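Fil sur les gobelets en inox à revêtement coloré. Lavage, taches, odeurs, rangement. Les posts sont courts, les tolérances aussi.

1/ Point de départ : la cuve intérieure est nue. Inox brossé, sans vernis ni émail. La couleur ne concerne que l'extérieur et s'arrête sous la lèvre. Deux surfaces, donc deux traitements. Beaucoup de gobelets finissent mal par oubli de cette distinction.

2/ Intérieur : eau chaude, liquide vaisselle, brosse souple à manche. On suit le sens du brossage. La laine d'acier est à proscrire, elle laisse des particules ferreuses qui rouillent sur place et font accuser l'inox.

3/ Extérieur : éponge, côté doux uniquement. Une poudrette laquée encaisse bien les chocs légers, mal l'abrasion répétée. Le marquage imprimé part toujours en premier, à force de frotter au même endroit.

4/ Lave-vaisselle. J'ai passé deux gobelets Flulono, même lot, l'un à la machine, l'autre à la main, depuis septembre. Celui de la machine a perdu son brillant près du bord. L'autre n'a pas bougé. Échantillon minuscule, je sais. Je lave quand même à la main.

5/ Taches de thé : bicarbonate en pâte, 10 minutes, rinçage. Si le voile persiste, c'est souvent du calcaire coloré par les tanins. Il faut alors un acide.

6/ Calcaire : acide citrique, une cuillère à café pour un gobelet rempli d'eau chaude. Vider, rincer, essuyer. Jamais de javel, les chlorures piquent l'inox et une piqûre ne se rattrape pas.

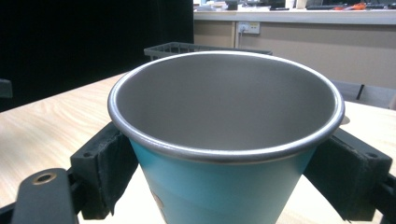 7/ Le bord roulé mérite un passage à part. Selon la fabrication, l'ourlet est soudé ou simplement refermé. Dans le second cas, il peut retenir un filet d'eau et un reste de café. Chiffon microfibre, un tour complet, puis séchage à l'air, ouverture vers le haut.

8/ Pourquoi vers le haut ? Retourné sur un plan de travail lisse, un gobelet enferme son humidité. Sur un égouttoir ajouré, le problème disparaît et on peut le poser comme on veut.

9/ Rangement. La forme évasée invite à l'empilage. Mauvaise idée avec un extérieur laqué : la lèvre du gobelet du dessous travaille comme un racloir sur la paroi de celui du dessus. Si la place manque, intercaler un rond de feutre. Je les découpe dans des chutes, le diamètre n'a rien de critique.

10/ J'avais essayé les séparateurs Vosel, réf. 3345. Trop épais, la pile devient instable dès le troisième gobelet. Le feutre fait mieux pour rien.

11/ Odeurs. L'inox n'absorbe pas, le joint du couvercle si. Démonter le joint, le laver seul, le laisser sécher hors de sa gorge. Chez Bulstead, il se retire avec l'ongle. Sur les couvercles Bárány, il faut un outil en plastique – pas un couteau, qui entaille le silicone.

12/ On me demande souvent s'il faut « culotter » un gobelet neuf. Non. Un lavage soigneux pour enlever les résidus de polissage suffit. Test simple : papier absorbant blanc, une goutte d'huile, on frotte la paroi. S'il ressort gris, on recommence.

13/ Éclat dans la laque : aucun effet sur l'usage tant que l'inox est intact dessous. Ne pas retoucher au vernis à ongles, surtout près de la lèvre. Si le revêtement s'écaille à cet endroit, je passe le gobelet aux crayons.

14/ Prochain fil : les couvercles à glissière et leur rail, impossible à nettoyer sans un goupillon de 2 mm.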